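Skoryk Handheld Gripper Recordings: data card and fault notice

Status: corrected release, 17th August. Please read the section "What went wrong" before you use the recordings from March.

Summary

This folder contains 2061 recordings of people doing small table tasks with hand-held grippers. The recordings were made in the Timdale hall, at several tables at the same time. Each recording has video from the gripper camera, the opening width of the fingers, and the estimated position of the gripper. The maintainer is Sirkka Laitinen. Questions about the fault can also go to Marcelino Brandão, who found it.

What went wrong

In the March recordings the finger opening is wrong in 562 files. The value in the file says that the fingers are closed when the video shows a gap between them. The difference is small at the start of a session and grows during the day. In the worst files it is so large that a gripper holding a cup has the same value as a gripper holding nothing.

The reason was a small set screw on the finger slide. On one batch of grippers the screw was tightened without thread glue. After many open and close movements it became loose, and the part that carries the width sensor moved on its shaft. The fingers themselves continued to work normally, so the people who recorded did not feel any difference in the hand.

We had a check for this, but the check was not good enough. The operator closes the fingers completely before the first task, and the software stores this as zero. It was done only once per session. Also, the warning limit was set for the older Wanau fingers, which have a longer travel, and with the new fingers the limit was never reached.

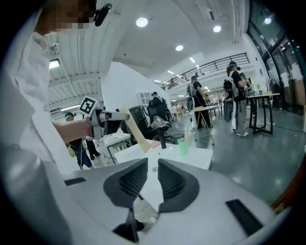
Marcelino noticed the problem when he trained a test policy on the March files. The robot arm closed on the object, opened a little and closed again, and two times it dropped the cup on the table edge. At first we suspected the arm controller and lost more than a week on it. Heikki Kuusisto then replayed the raw widths next to the video, and the error was easy to see.

Which files are affected

The list is in affected_files.txt, one file name per line. Only grippers from the Ostwood batch are in the list. The camera video and the position estimate in these files are correct, because they do not use the width sensor.

What we changed

All set screws on the Ostwood batch were taken out, cleaned and put back with thread glue. The zero check is now repeated after every 50 recordings, and the session stops if the value has moved past the new limit. Sosina Yilma wrote the new check and tested it with a screw that was left loose on purpose. It stopped the session as it should.

We did not try to repair the wrong widths. We tested a correction from the video, but it failed when the fingertips were hidden by the object. The column is left as it was recorded, and a second column named width_valid is set to 0 for the whole file.

How to use this release

If your model needs the finger opening, remove all files where width_valid is 0. If you use only video and position, you can keep everything. Models trained on the earlier release should not be run on an arm near people before they are trained again. A wrong closing value can make the arm press harder than expected.

Known remaining problems

In 700 files the video has other people and other grippers in the background. If a second marker is visible, the marker reader can choose the wrong one for a short time. The column marker_id shows which marker was used.

The clock of the recording computer was changed once during March, so file times from that day can be out of order. Sort by session number.

Reporting

Send the file name, the time inside the recording and a short description to Sirkka Laitinen.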